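Projects > Robotics Capstone > Final Reports

Overview | Team | Reports | Contact

Two-Arm Pouring Station: Report on the Wrist Cable Fault
Prepared by Vinh Vi and Dragica Karagiannis
Faculty advisor: Reiko Ikeda

4. Fault During Pouring Trials

The purpose of the Tanda project was to have one arm pick up a drink can, tip it over a cup and return it upright. The second arm was to remain parked unless called. The team planned 200 trials. On a Monday, at trial 15 of the second set, the left gripper stopped reporting its finger position while the can was tilted. The controller kept the last value it had received and continued the motion, and the can slipped from the fingers onto the mat. No one was hurt.

The pouring task is shown in the following views.
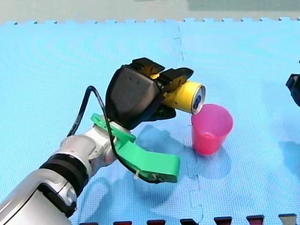
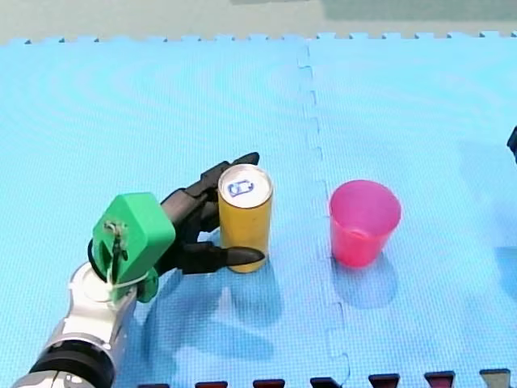

The can held upright beside the cup.

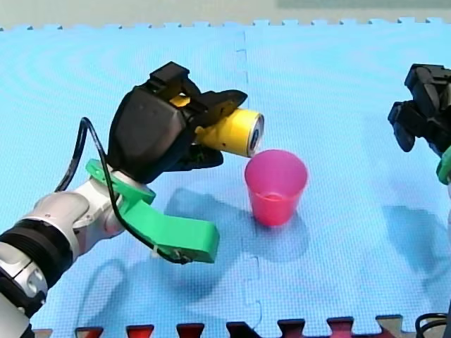 The team reviewed the log with Trilok Semwal, the laboratory supervisor. Of the 2,924 position messages recorded in that set, the last 20 before the stop were identical. This pointed to a lost signal -- the fingers had been moving normally until then. A continuity test found that the gripper cable opened when the wrist was turned to its pouring angle and closed again when it was turned back. The conductor had broken inside the jacket, and no damage could be seen from outside.

4.1 Corrective Actions

The cable was replaced, and the new one was given more slack at the wrist. The control program now stops both arms if the gripper position fails to update while an arm is moving. Liquid trials were suspended until this check had been tested with the cable unplugged on purpose.

4.2 Remaining Concerns

The emergency stop was within reach of only one operator. The team has asked for a second button on the opposite side of the work area. The request was still open when this report was submitted.

This site uses cookies to remember your preferences. Accept | Decline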